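Chapter 6
Buying by Weight, Selling by the Spoon
11 min read

The town of Drukholm once had two grocers and one honest scale, and the scale belonged to the post office. Anyone who wanted to know what a bag of sugar weighed had to carry it across the street and pretend to be mailing it. Zoriana Bilyk, the postmistress, charged nothing for this service and is said to have known more about the local economy than the bank did.

We begin there because this chapter is about unit price, a subject most people believe they already understand. They have seen the small print on the shelf tag. They have, on occasion, bent down to read it. Then they have bought the package with the nicer label, as their parents did before them.

The unit price is the cost of one standard amount of a product: one gram, one pound, one sheet, one wash. It lets a shopper compare two packages that a manufacturer would prefer to keep apart. Suppose Kushnir sells salt in a 500-gram box and Onder sells it in a 400-gram box for slightly less money. The Onder box looks cheaper, and at the register it is. Per gram, it may well cost more, and the difference will be small enough that you feel silly for working it out. Sellers count on that feeling. It has been worth a great deal to them over the years.

Dry goods are the best place to practice. Salt is salt, sugar is very nearly sugar, and once either one has been poured into a jar at home, the package goes in the trash and takes its arguments with it.
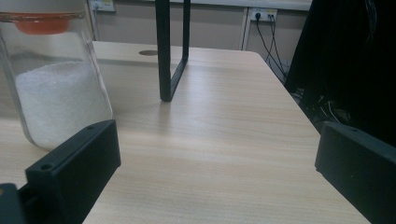 Why does a larger package sometimes cost more per gram than a smaller one?

Stores know that shoppers expect a discount for size, and many shoppers stop checking once they expect it. A store may also put the small package on sale while leaving the large one at its usual price, which turns the normal order upside down until the sale ends.

Economists call the second case a quantity surcharge. Shoppers in Zemulano call it December, when the holiday sizes come out. Bohdan Hnatiuk, who kept shop there, stocked a 775-gram family bag of sugar with a ribbon on it. The ribbon was not free. He sold out every year and remained, by all accounts, well liked.

There is a second cost that no shelf tag prints. Flour goes stale, spices fade, and the giant tub of paprika bought at an excellent unit price has to be eaten by somebody. Whatever you throw away must be added back to the price of what you used — a calculation that has ended several promising careers in bulk buying. We return to it in the section on waste, with exercises.

For now, keep a week of grocery receipts. You will need them, and you may not enjoy them.

Comments

Zlata Boiko: Did the receipts. Did not enjoy them. Is coffee covered in this chapter or the next one?

Bohdan Nazarenko: My grandmother paid extra for the ribbon bag and then used the ribbon for years. Please tell me how to divide that.

Stefaniia Bilyk: Drukholm had three grocers if you include the one behind the mill, and we do.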